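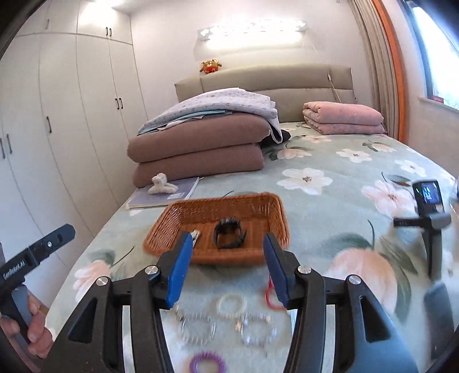 Notebook, November. Small items, rules for

Carried over from the Miven write-up, which I promised to finish before lunch and am now finishing after tea.

The house rules for hand-held gripper work were written for mugs and boxes. Somebody (me) assumed they would stretch to jewellery. They don't. A bracelet has no front or back and no opinion about where it should be picked up, and rule 8, "grasp at the widest point", is no use at all for a chain. Proposed wording: "for anything that drapes, grasp within a thumb's width of the clasp, or of the charm if there is one". Gwynne office will say a thumb is not a unit. They may send me a better thumb.

Start of take
Jaws open, above the bedspread, basket in view beyond them. We have been letting people begin wherever they like and then arguing about it at review. Of the 91 takes in the last Lultau batch, 33 were sent back, most of them for a start position that the rules had never asked for. Hard to blame the operators for that one.

Contact with the bed
The old rule says fingertips must not touch the supporting surface. Fine on a worktop. On a bed the surface comes up to meet you, and a thin cord bracelet cannot be had any other way. I want this changed to "light contact allowed, no dragging of cloth". If the printed flowers move, you are dragging.

Things already in the basket
Watch and clip stay put once they are in. No tidying, no nudging the watch to make room, however much it deserves it. If a bracelet lands on the rim, leave it and finish the take, then mark it as a rim landing. Privham used to let people poke it in with the other hand, and their success figures were lovely.

Pads
Wipe before each set, both sides. Check for hairs and fluff - the bedding is generous with both. Pads with a nick go in the tin and not back on the shelf "for practice".

Several grippers in one room
Each holder says "in" before reaching over the bed and "out" after. It feels silly for 3 minutes and then stops. Keep the handle of a waiting gripper back from the basket.

Still open: whether coiled bracelets count as draping or rigid. I have written "rigid-ish" in the draft and expect a letter. Also need a limit on retries per item. At present there isn't one, and it shows in the length of the recordings.

Draft goes to Gwynne at four.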